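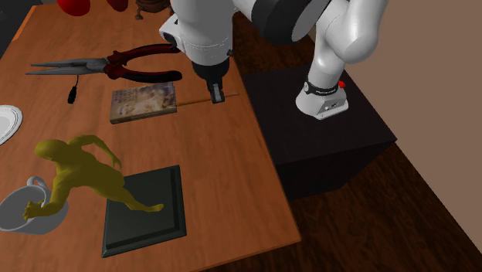 Kasun Khan asks whether a campaign promise is binding on anyone, anywhere, ever

Our ward has a by-election coming and the sitting party's candidate came to the community hall in Jastov last week to promise us the bypass. Work will start "the moment I am elected", he told us, and everybody clapped, including me, because it was raining and the tea was free.

The trouble is that I have a leaflet from February, from the same party but a different candidate, promising the same bypass in nearly the same words. They've moved a comma. That candidate won with 3971 votes, then resigned to spend more time on the regional assembly, and the bypass remains a row of pegs in a field beyond the Borkeo turning.

So, my questions. Is there any way to hold a candidate to what was said in a public meeting? Does it count for more if it's printed? And can I find out before polling day whether the road has any money behind it at all, or do I have to wait and be surprised?

I'm not trying to catch anyone out. I'd just like to know what I'm voting for. My wife says I'm voting for the pegs.

Posted September 2020

3 replies

Ding

No. Next.

Sorry, that was short. Still no. You can't sue a man for a speech. If you could, the courts would be full until the sea dries up. Vote for the other lot and get a different bypass.

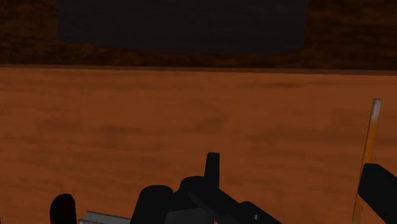
Sandro Rinaldi

Ding is right about the law and a bit quick with the rest. A pledge made at a meeting isn't a contract, and printing it on glossy paper doesn't make it one. What print does give you is something to wave, so keep both leaflets and write the date you got each one on the back.

The money question is easier than people think. Any road big enough to be called a bypass has to turn up in the council's capital programme, usually a dull table near the back of the budget papers. Look for the name of the scheme and then read across to see which year has a number in it. If every year says "to be confirmed", you have your answer. If it isn't in the table, you also have your answer. Ask at the front desk if you can't find it online, and ask for the most recent version, as ours in Tundska kept handing out the old one for months.

Two more things to check while you're there. Has planning permission been granted, and is it still live? Permission runs out if work doesn't begin in time, and pegs don't always count as beginning. And who owns the field? We had 600 metres of relief road held up by one orchard, and three candidates in a row who had plainly never heard of the orchard.

Then put it to the candidate in writing, one question only: "Which budget year is this in?" Don't ask whether he supports the bypass. He supports it. They all support it. Send the same question to every other candidate and tell them you'll read the answers out at the next meeting. You'll get more replies than you expect, and at least one will be a photo of the candidate pointing at a pothole.

Kasun Khan

Thank you, Sandro. I went to the desk this morning. The bypass is in the table, under "feasibility", with the sum of 1789 next to it. I asked if that was in thousands. It is not in thousands. I've written to all the candidates.

Tundska Resident

we got up to 400 names on a petition for our road and the council had to debate it, so maybe try that. they debated it for a bit and then broke for lunch. no road but it is in the minutes. check your own council's rules for how many signatures you need, and get people to put their full address or they strike them off. pens on string, is my other advice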